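Skevmont Snack Table Kit
Two-arm workplace for collecting examples by hand guidance
Part no. 3105
Made by Ivodix

Home – Products – Teaching stations – Snack Table Kit

Overview

The Snack Table Kit is a complete set for teams who want to teach a two-arm robot to pick and place food packages. You receive the table with its covering, the camera mounts, the recording software and a box of stands, trays and baskets. The arms are ordered separately, because many customers have them already. Our mounting plates are drilled for the most usual light arms, please ask us before ordering if you are not sure.

The kit was first made for a customer who fills orders for a canteen counter. He needed many examples of one simple job: take the article which was asked for, put it in the basket, go back. The job sounds easy for a person. For a learning system it is difficult when the articles are small and stand near each other, and when the stand is transparent and shines under the lamps. For this reason we keep the acrylic stand in the kit. Some users ask for a white one, and we can deliver it, but the system that learned only on white will have trouble in a real shop.

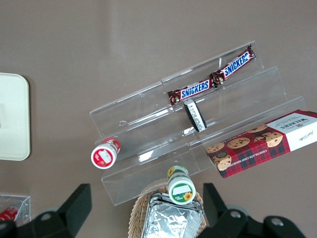

Each gripper has its own small camera, and its picture is saved together with the position of the joints and the opening of the fingers. The operator does not need to start and stop every camera. One pedal starts the recording for all of them, and the same pedal closes it. If the attempt was bad, press the pedal 2 times quickly and the example is marked as rejected. It stays on the disk, as Mr Tudor Jitaru from our software team wishes that nothing is deleted during the work. You can delete it later in the list view.

The fingers are flat plates held with screws. You can change them with the key from the drawer. After changing, please do the short calibration again, also when the new fingers look the same as the old ones.

Planning your examples

We recommend to record in blocks of 200 examples. Before each block the operator moves the articles to new places, turns some of them on the side, and changes the place of the basket. Do not make the table too tidy! When boxes lie always parallel to the edge, the system learns the edge and not the box. Soft things such as wrapped sandwiches should be changed more often than tins and bottles, for they lose their form after many grips.

The software shows a written task for every example, for instance "put the sandwich in the basket" or "take one chocolate bar from the stand". The sentences can be edited. Veronica Barbu has prepared a starting list in English, and Chaminda Bepari has added a longer one with different ways to say the same task. Both lists are in the delivery.

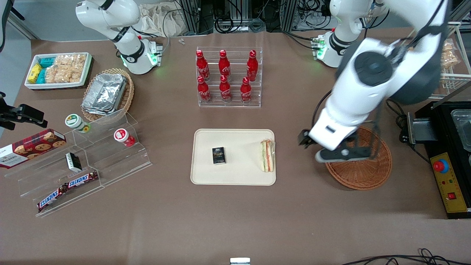
Ivodix Equipment Catalogue, issue 3, page 2

Fixed camera

In addition to the cameras on the grippers, the kit has a fixed camera for the full table. Mount it high enough that both arms can be seen when they are lifted. It helps a lot afterwards, when somebody has to decide why an example went wrong – the gripper camera often sees only the article and a part of the basket.

Lighting should come from more than one side. Plastic film and foil give strong reflections, and a single lamp makes it worse. We do not advise to remove all reflections, only those which hide the article completely.
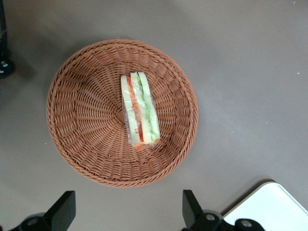
Checking an example takes less time than recording it. Open the example in the viewer, go to the last seconds and look if the article stays where it should and if the fingers have opened wide before the arm goes up. Then choose accepted, rejected or unclear. The unclear ones can be sent to a second person. At Caltadness, where the kit is in daily use, the operators check each other's work every Thursday and write short notes in the comment field, and we have taken several improvements of the viewer from these notes.

What is in the delivery

Table top with covering, in two halves
Camera mounts for both grippers and the fixed position
Recording software with viewer, licence for one computer
Pedal with cable
Acrylic stepped stand and bottle rack
Trays and woven baskets
Key and spare screws

Not in the delivery: arms, grippers, computer, food articles.

Ordering and support

Delivery is made by Vincze from our store, normally in July and later for new orders. For a price please write to Octavio Medina and tell him which arms you use and how large is your room. Questions about calibration go to Settimio Tedesco, who answers in English and Italian. Spare stands and baskets can be ordered also without the kit, under the same part number with the letter B at the end.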